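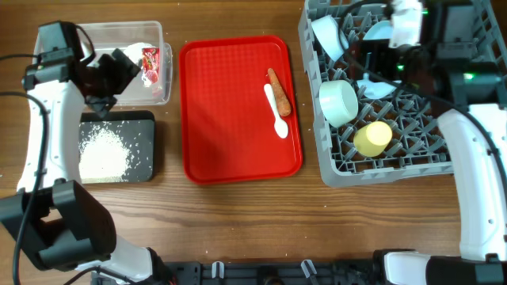
Rice on the left, dish rack on the right, Trivach's two arms over the table.

Hi all, Ona Lepik here with the news from the back bench at Jerkadstead. Trivach has two arms now! Those of you who came by in January will remember one arm bolted to a plank and a lot of swearing, so this feels like a big step (to me, anyway).

The second arm went on last week. Valdis Luik redid the mounting bracket three times before the holes lined up, and I spent a whole evening chasing a shoulder joint that buzzed whenever it held still. Loose screw. Of course it was a loose screw. I'd already ordered a new motor by then, so we have a spare if anyone needs one.

We've moved on to kitchen stuff, as you can probably tell from the rice. I wanted to start with just the cups and the rack, but Jarosław Nowakowski talked me into the rice and I'm still finding grains in my sleeves. The toy carrot is my favorite thing to practice on, it's a nice fat shape and it doesn't mind being dropped. Spoons are awful. They lie so flat on the tray that the fingers just skate over them, and I'd love to hear from anybody who has tried softer fingertips or a bit of rubber tape.

So far we've saved 85 practice runs, and I'd like to get to 256 before we try letting it move on its own. It's slow going with one person driving both arms, and my elbows get tired after 22 minutes or so of it.

If you'd like a turn, write your name on the sheet by the drill press. You don't need to know any code, but please tie back long hair and keep your coffee on the other bench. Also, whoever borrowed the small hex keys, I need them back before Thursday!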